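Plandska Apparel
Customer Newsletter
07/03/2024

Changes to Custom Orders, Sizing and Returns

Plandska Apparel is pleased to inform its customers of several changes to the way custom printed garments are ordered, proofed and shipped. The changes apply to all T-shirts, long-sleeve shirts and hooded sweatshirts ordered through the online store, and to group orders placed through the Durgate sales office. Orders that were confirmed before the date of this newsletter will be completed under the previous terms.

Two New Garment Lines

The Zasetti shirt is a midweight crew neck in combed cotton, cut slightly longer in the body than our standard shirt and finished with a taped neckline. It is offered in adult sizes from extra small to triple extra large. The fabric is washed before cutting, and customers should expect very little further shrinkage when the care label is followed.

The Hafstein sweatshirt replaces our previous pullover. It has a brushed inner face, a lined hood and a front pocket set two inches higher than before, which leaves a larger clear area above the hem for printing. Customers who have an existing design on file for the old pullover do not need to submit it again.

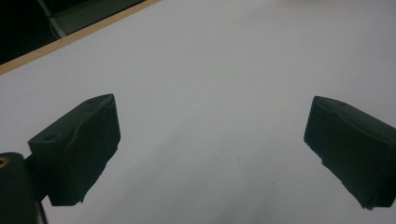 Both garments are available in 15 colors. Heather shades contain a portion of polyester, and inks may appear a little softer on these fabrics than on solid cotton. The product page for each color now states the exact fiber content, and we ask customers who require an all-cotton garment to consult it before ordering.

Proofs and Approval

Every custom order will now receive a digital proof by email. The proof shows the position of the design, its printed width and height, and the ink colors selected. Production begins only after the customer has approved the proof through the link provided. Customers may request two rounds of changes at no charge. Further changes are possible, but they are billed at the design rate listed in the store.

Please review spelling, names and dates with particular care. Our staff will point out an obvious error when one is noticed, but responsibility for the wording of a design remains with the customer once the proof has been approved.

Artwork should be supplied as a vector file or as a high-resolution image with a transparent background. Photographs and scanned drawings are accepted. If a file is too small to print clearly at the requested size, the order will be placed on hold and the customer will be contacted. Designs that include the marks or characters of another company cannot be printed without written permission from the owner.

Revised Size Charts

The size charts have been redrawn following comments received in June. Many customers told us that the old charts, which listed chest width alone, made it difficult to choose between neighboring sizes. The new charts give chest width, body length and sleeve length for each garment, measured flat. For the best result, we recommend measuring a shirt that already fits well and comparing it with the chart - body measurements taken over clothing are often misleading.

Youth sizes are now listed on a separate chart. They are cut narrower through the shoulder than adult sizes and should not be treated as a substitute for an adult extra small.

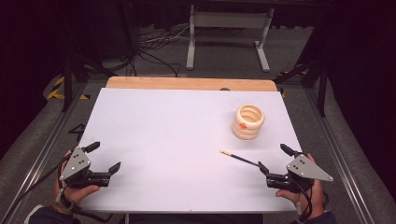
Group Orders

Schools, clubs and businesses may now combine adult and youth sizes in one group order, provided that the design and ink colors are the same throughout. The group rate begins at 77 garments. Smaller quantities remain welcome at the standard price.

A group order may be shipped to one address or divided among several. Where more than one address is used, shipping is calculated separately for each. The Durgate sales office can prepare a written quotation on request, including any sales tax that applies. Organizations that are exempt from sales tax should send a copy of their certificate with the first order.

Returns and Exchanges

Unprinted garments may be returned or exchanged if they are unworn, unwashed and in their original packaging. Printed garments are made to order and cannot be returned on account of size or color choice. If a printed garment arrives with a fault in the fabric or the print, or if it differs from the approved proof, we will replace it or refund the purchase price, as the customer prefers. Please include the order number and a clear photograph of the fault with any claim.

Care of Printed Garments

Printed shirts should be turned inside out and washed in cold water with similar colors. Tumble dry on a low setting or hang to dry. Do not iron directly over the print, and do not use bleach or fabric softener. These instructions are also printed inside the collar of all Zasetti and Hafstein garments.

Questions regarding an open order may be sent through the contact form in the online store. Please quote the order number in the subject line.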